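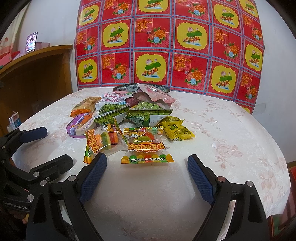
Slide 5. Gummy packets in front, pyramid pouches behind.

Start with the gummies. Clear window, so the buyer sees the candy itself. Crimped strips top and bottom. Printed face sits by the window - point to it.

Then the green pouches. Pea photograph printed on the film, pyramid form. Ask the room which type stacks better in a 300 mm tray. Take two answers, no more.

Seal data is on the next slide. Ylva Dahlgren covers film cost after the break - send price questions to her.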